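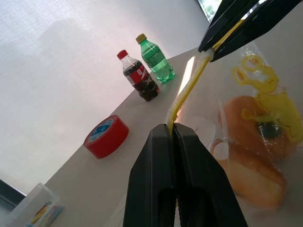
Gimmont zip bags, clear, box of 60

I bought these in January to keep bread rolls on the table between meals. The film is thin and wrinkles easily, but the seal closes firmly if you pinch it along the whole length.

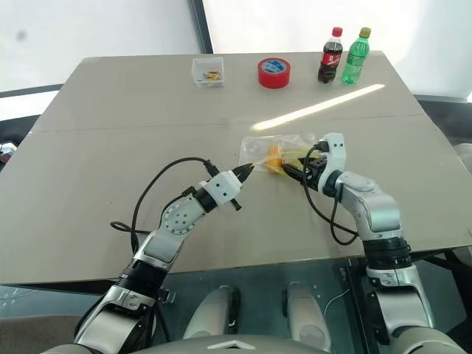
Two buns are a comfortable load — a third gets squashed. I tried the Winero bags before and the zipper split at the corner. These have held up so far.

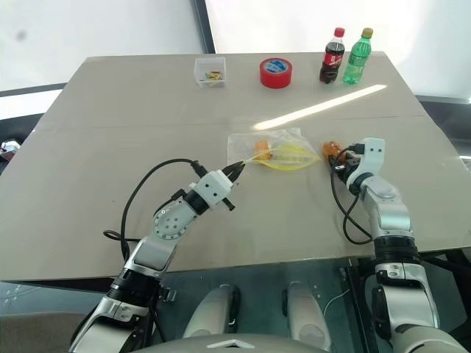 Crumbs collect in the bottom fold, so shake them out before reuse. Four stars.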